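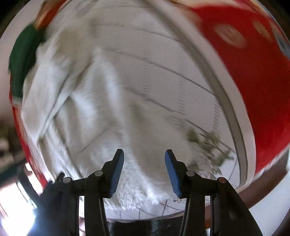
# Sandell home weather station: a long and mostly happy review

I've wanted a proper weather station ever since I was old enough to be told off for standing in the garden during thunderstorms. I used to make do with a plastic rain gauge, a max-min thermometer from the garden centre and a lot of staring out of the landing window. Then in September I finally bought the Sandell, put it up on a pole at the bottom of the garden, and I've been insufferable about dew points ever since.

It's been up through one autumn, one winter and a fair chunk of spring, which feels long enough to say something useful about it.

## What you get

The outdoor part is a single white unit with wind cups and a vane on top, a rain funnel in the middle and the temperature and humidity sensor tucked inside a louvred shield underneath. There's a little solar panel on the south-facing side and a battery behind it. Indoors you get a colour screen that stands up on a foldaway leg, or you can hang it from a nail. It also measures air pressure, and that's the bit I look at most.

There's no pole in the box! I do think they should put this on the front in much bigger letters. I bought the Pryor mast, the one that comes in sections and bolts to a fence post, and it has been rock solid. You could use any old scaffold tube if you've got one, but the Pryor has a collar the right size for the bracket and saved me a lot of swearing.

## Putting it up

Allow an afternoon. The instructions are a folded sheet with very small drawings, and the one showing which way to face the unit is the smallest of the lot. North is marked by an N moulded into the plastic under the vane (I had the thing fully assembled before I found it, so look for it first). Get that pointing the right way with a compass, tighten the collar, then go round with a spirit level. The rain gauge is a tipping bucket and it will under-read if the unit leans, even a bit.

Pairing with the screen took no time at all. I pressed the button, made a cup of tea, and there was the wind speed waiting for me when I came back.

The maker quotes a range of 300 feet between the garden unit and the screen. Our garden is nowhere near that long, so I can't test it properly, but the signal gets through a thick stone wall at the back of the house and has only dropped out when I moved the screen next to the microwave. Moved it back, all fine.

## Wind

This is what I bought it for and I love it. The reading refreshes every 16 seconds, so on a blustery evening you can sit with the screen in front of you and listen to a gust come over the rooftops and then see it turn up as a number. I can't tell you how satisfying that is. The vane is quick and doesn't stick.

Our garden is sheltered by a big hedge on the west side, so my figures always come out lower than the ones from the open ground up at Darnmont. That's down to where I live and no fault of the Sandell. If you want wind readings you can compare with anybody else's, you need the cups well above the hedges and sheds, and most of us haven't got a garden like that. I treat mine as a record of what happens here, and it's lovely for that.

## Rain

Good, with one grumble. In steady rain it agrees very nicely with my old plastic gauge, which I've kept going next to it out of stubbornness. In a real downpour it reads a little low, and in snow it's useless until the snow melts, when you suddenly get a burst of "rain" on a bright sunny morning. As far as I know that's true of every gauge of this sort unless you pay for a heated one.

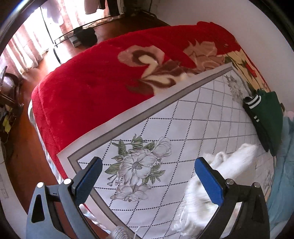 The grumble is leaves. The funnel has a mesh over the hole, but the mesh is flat, so one wet sycamore leaf will lie across it and shut the whole thing off. I lost most of a very good wet spell in the autumn that way and was properly cross about it. I now check it every Thursday when the bins go out. A domed mesh would sort it.

## Temperature and pressure

Temperature is spot on at night and on cloudy days. On still, hot afternoons it creeps up above my shaded thermometer, by a degree or so on the worst of them, and then drops back as soon as there's a breath of wind. I can live with it.

Pressure is where the storm-watching comes in. The screen draws a little graph of the last day, and watching the line slide downhill as a low comes in off the sea is better than most things on television. There's an alarm you can set for a fast fall. Mine has gone off at four in the morning, and yes, I did get up. You'll need to set the pressure for your height above sea level when you first switch on, and the sheet tells you how, just about.

## The app

The Sandell sends its readings to an app called Brendelura, which is free for the basic version. It's fine! The graphs are clear, you can look back at any day you like, and you can save the whole lot as a spreadsheet, which I do at the end of each month. The screen itself stores 2,000 readings if the internet goes down and passes them on later, so a power cut to the router doesn't leave a hole in your records.

I like the notes feature more than I expected to. You tap on a day and type what you saw, so my graphs are now dotted with things like "hail, small" and "first swifts" and "enormous rumble to the south, nothing after". There's also a tally of readings sent, which stood at 1,740 when I first thought to look, and gave me a silly little thrill.

What I don't like is the map. It takes ages to load and keeps jumping back to the start if you turn the phone sideways. The paid version adds longer forecasts, and I haven't bothered.

## Niggles

- The screen is bright. Even on its lowest setting it lights up a bedroom, so ours lives in the kitchen.
- The wind units go back to metres per second every time you change the batteries in the screen.
- The bracket bolts are plain steel and mine have started to rust. Swap them for stainless before you put it up.
- Spiders adore the rain bucket. Take the funnel off now and then and evict them.

## Would I buy it again?

Yes, tomorrow. It isn't the cheapest, and if all you want is to know whether to take a coat then a thermometer on the windowsill will do you. But if you're the sort who goes quiet when the sky turns that odd yellow-grey and wants to know exactly how hard it blew, you'll get a huge amount of fun out of it. Budget for the mast as well, and buy the stainless bolts at the same time.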